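Buying a robot arm for the workshop: my tips before you spend a penny

I've been asked so often what we paid for our arm, and whether a small club could manage the same, that I'm putting it all down in one place. The first thing to know is that the arm is only part of the bill! Ours took up less of the budget than I'd feared and the bits round it took up far more.

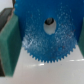

Broremberg Makers' Club – Assembly Bench Group

Start with the job. Write down the parts you want picked up, with their sizes, and take the list with you when you go shopping. Ours was mostly plastic gears, and gears have fine teeth you don't want squashed, so I went for soft finger pads (green ones, as it happens). A spare set cost us 28 pounds from Plaltance and I'd buy two next time.

Then split the money. We had 4,000 pounds, and I put 3,000 aside for the arm and gripper and kept the rest for the table, cables, fixings and the things I was bound to forget. I forgot a cable. It was 70 pounds, and I sulked for an afternoon.

Edit Lakatos, who keeps our parts cupboard in order, had me ring both Flurness and Kang for prices in February, and I'm glad she did – the quotes looked alike until I asked about delivery and repairs. Ask what happens if a joint goes wrong in the second year, and get it in writing.

Measure your bench too, with the arm's full reach in mind, and leave space for the plate or jig your parts will sit on. A plain, pale top is lovely for spotting dropped bits. 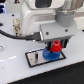

Should I buy second-hand?
It can save a good deal, but ask to watch the arm running first, and check you can still get spare fingers and cables for that model. If the seller can't find the manual, I'd walk away.

Keep every receipt in one envelope, taped inside the cupboard door.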